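Fuge zwischen Rückwandplatten: Silikon oder Epoxid?

Zusesby
Rückwand aus großformatigen Platten in Marmoroptik, Stoß hinter dem Kochfeld noch ohne endgültige Verfugung. Plattenhöhe 40 cm, Fugenbreite 5 mm. Der Fliesenleger will Epoxid, ich tendiere zu Silikon.
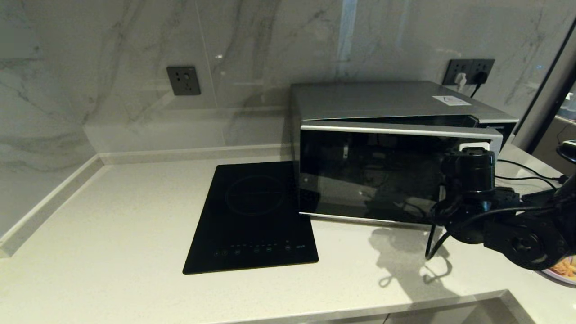
Re: Fuge zwischen Rückwandplatten
Mahlangu
Epoxid. Silikon nimmt Fett an und vergilbt. Bei 5 mm gut zu verarbeiten.

Re: Re: Fuge zwischen Rückwandplatten
Filen
Widerspruch. Auf Gipskarton arbeitet der Untergrund, Epoxid reißt dann an der Flanke ab. Natursteinsilikon, neutralvernetzend. Wie lang ist die Wand?

Zusesby
235 cm, Gipskarton doppelt beplankt. Zum Verlauf bis zur Ecke links:
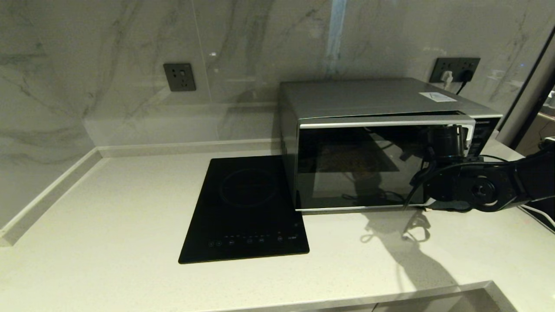
Die Anschlussfuge unten wird in jedem Fall elastisch ausgeführt, offen ist nur der senkrechte Stoß.

Mahlangu
Doppelt beplankt bewegt sich da wenig – ich bleibe bei Epoxid.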